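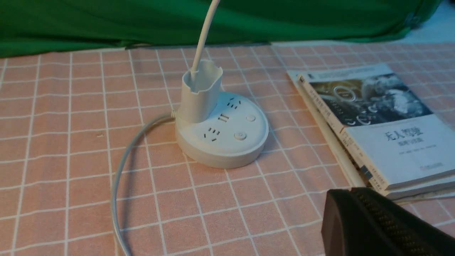 HILO: en quién fijarse esta noche en el Jirnedine - Clokari

1/ Semifinal de vuelta, balonmano del bueno y un solo gol de diferencia en la ida. Llevo desde el lunes dándole vueltas al partido y ya no aguanto más, así que os cuento mis nombres propios. ¡Vamos!

2/ Joni Riihimäki (lateral izquierdo, Jirnedine). Lleva 125 goles esta temporada y sigue lanzando como si le debieran dinero. En la ida el Clokari le salió muy arriba y aun así encontró hueco desde nueve metros. Si hoy le dan dos pasos de carrera, peligro serio.

3/ Raimo Salminen (portero, Clokari). Me encanta este tío. Paró 2 penaltis en la ida, los dos en el último tramo, y sin esas paradas estaríamos hablando de otra eliminatoria. Sufre más con los lanzamientos bajos desde el extremo - ojo a eso.

4/ Y aquí entra el dorsal 23 del Jirnedine, que viene del filial, el Povoton, y que todavía juega con una alegría que da gusto verla. Rapidísimo en la primera oleada. Yo lo pondría de titular en el extremo derecho, pero ya sé que el entrenador es más de sacarlo en la segunda parte.

5/ El duelo que más ganas tengo de ver: el pivote del Clokari contra el centro de la defensa 6-0. En la ida le pitaron tres faltas en ataque y se fue desesperado al banquillo. Con los árbitros de hoy, que dejan jugar bastante, puede ser otra historia.

6/ Pabellón Ojala a reventar, claro. Las entradas de fondo volaron en una mañana. Quien llegue tarde, que entre por la puerta de atrás, que en la principal se forma una cola tremenda.

7/ ¿Pronóstico? Igualadísimo hasta el minuto 60 y no descarto prórroga. Digo Jirnedine por uno, 28-27, y con siete metros polémico incluido. (En cuartos fallé los dos resultados, aviso.)

8/ Os leo: ¿a quién pondríais en el siete inicial? A las ocho y media estoy por aquí comentándolo en directo, con la voz que me quede de la ida.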